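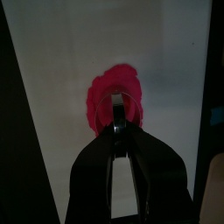

Fig. 1. Red object with ruffled edges on a pale surface.

Unit 4. Negative space and the edge of a shape
Introductory Drawing, evening group, Claltineck

1. What we mean by the word

Negative space is the area which surrounds an object and which fills the holes inside it. When we draw a chair, most beginners draw the legs, because they have a name for legs. The area between the legs has no name, and for this reason the eye measures it more fairly. In this unit you will draw only such areas. Please do not draw the object itself until section 3.

In older course books the term is sometimes "ground" and the object is "figure". I use both pairs of words in the lectures and they mean the same for our purposes.

2. First exercise: the cut shape

Materials: one sheet of dark paper, one sheet of white paper of 200 g, scissors, glue stick. The Bomix paper from the school shop is good enough. Do not use a pencil before you cut.

Look at your object for two minutes with one eye closed. Then cut the dark paper so that it becomes the background, and glue it on the white sheet. The white which remains is your object. If it looks too thin, the mistake is usually in the corners of the background, where we cut too quickly.

A frequent difficulty is the object with an irregular outline. Students make all the waves the same size, like a border on a tablecloth. Compare each wave with its neighbor before you cut it.

3. Second exercise: contour with a changing base
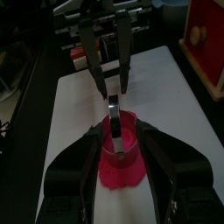 An object which stands on a table has two outlines to solve, the one of the body and the one where it meets the table. The second is often forgotten. A cup with straight sides gives a simple curve at the bottom, but the pink cup on the white table spreads into a wide, wavy base, and the table between the waves becomes a row of small negative shapes. Draw these small shapes first, in light line, and then go up to the rim. Keep the paper turned the same way during the whole drawing.

Use a 4B pencil or the Nieto charcoal stick. Time: 20 minutes for the base, the rest of the lesson for the body.

4. Homework for the August review

One drawing of a plant, negative shapes only, with the long side of the paper 500 mm. Add a written note of almost 135 words on which area was the hardest to measure. A shorter note is accepted if it is precise.

Reading: Bestholm reader, the chapter on figure and ground. We will discuss it before the review, so please bring your questions in writing.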